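Prondale Classic Wagon & Pickup Weekend: Your Questions

Print this page | E-mail this page
Reading time: 5 minutes
Last updated: January

We get a lot of mail between now and the show, and I love it, so keep it coming! These are the questions that turn up most often. If yours is missing, write to the show desk and either Dorian Pruvost or I will get back to you.
– Tâm Mạc

What can I bring?

Any wagon, pickup, panel truck or utility vehicle built before 1980. Restored, half restored, rusty and proud of it, we'll take them all. Last year the longest crowd of the day was around a farm truck with moss on its running boards, and its owner talked himself hoarse. Passenger cars are welcome in the overflow field but aren't judged.

Does it have to run?

No. It has to roll and steer, and you need to be able to stop it. If you're coming on a trailer, use the Liltau Road gate, which has the flatter approach. The main gate has a hump that has taken the paint off more than one exhaust.

How many vehicles do you expect?

We had 818 entries last time, which amazed all of us. The field holds more than that, but the shady side fills up early.

What time should I arrive?

Show vehicles can come in from 6 a.m. Judging sheets go on windshields at 9, and if you aren't parked by then you can still show, you just won't be scored. Spectators come in at 10. If you want to park beside friends you must arrive together. We can't hold spaces, so please don't ask the gate crew to – they're lovely people and they hate saying no.

How does the judging work?

There are seven classes this year, up from five. The two new ones are Original Woodwork and Working Trucks. I'm thrilled about Original Woodwork because the wagon people have been asking for it forever, and they are right that a body with its first set of panels shouldn't be lined up against one that was built new last winter. Replacement wood still has its own class, and some of the joinery there will make your jaw drop.

Judges look at body, interior, engine bay and underside. Undersides are done with a mirror and a flashlight, so you don't need to jack anything up. Please don't jack anything up.

Will I lose points for modern parts?

It depends on the class. In the Stock classes, visible modern parts cost you points: radial tires, a later carburetor, an alternator where there should be a generator. Seat belts never cost you anything in any class. In Modified you can do whatever you like, provided it's done neatly. Electronic ignition hidden inside the original distributor is fine everywhere.
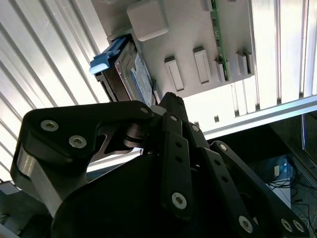
Metal tray with a green circuit board strip along one side.

My truck was converted from 6 volts to 12. Is that a problem?

Not for entry, and in Working Trucks it's not marked at all. In Stock it's a small deduction, and you can earn some of it back if the wiring is cloth covered and follows the factory route. Bring your old gauges and your original battery box if you have them. Dorian runs an informal table on vintage electrics by the Mohammadi barn and he'd be delighted to look at whatever you've got in a shoebox. He once spent a whole lunch hour on my fuel sender!

Is there a parts swap?

Yes, and it's a good one. Swap spaces are on the east side, behind the food tents, and come with a vehicle pass for the hauler. You can sell parts, manuals, signs, tools and whole projects. No new merchandise, please, apart from reproduction trim and rubber. If you're hunting for something odd, write it on a card and pin it to the Wanted board near the gate. Tailgate hinges and vent window latches seem to be on every second card, so if you have spares at home, load them up.

Can I sell my vehicle at the show?

Of course. One sign in the window, no bigger than a sheet of letter paper. We don't take a commission and we don't handle paperwork, so bring your title. Buyers should ask to see the number on the frame as well as the one on the body, particularly on anything that has had a frame-off restoration, when bodies and frames don't always go home together.

What about the Watutitz drive?

It leaves the field on the second morning, goes up over the ridge and stops for pie in Watutitz before looping back. The hill is long. Steady trucks with a low first gear do beautifully, and tired cooling systems boil, so carry water. A support trailer follows the last vehicle. Sign up at the show desk and pick up your route card there; it's included with your entry.

Are dogs allowed?

On a leash, yes. Please don't leave them shut in a vehicle.

What if it rains?

We go ahead in rain. If the field gets too soft for parking we move the show vehicles to the gravel lot by the barn, and the swap stays where it is. Wood wagon owners who'd prefer to stay home in the wet can roll their entry over to next year – just let us know by the Tuesday before.

How do I enter?

Fill in the form and mail it with a photo of your vehicle as it looks now. The photo goes on your windshield card, so pick one you like. Confirmation packets go out in batches, and yours will have your gate, your class and your drive slot in it.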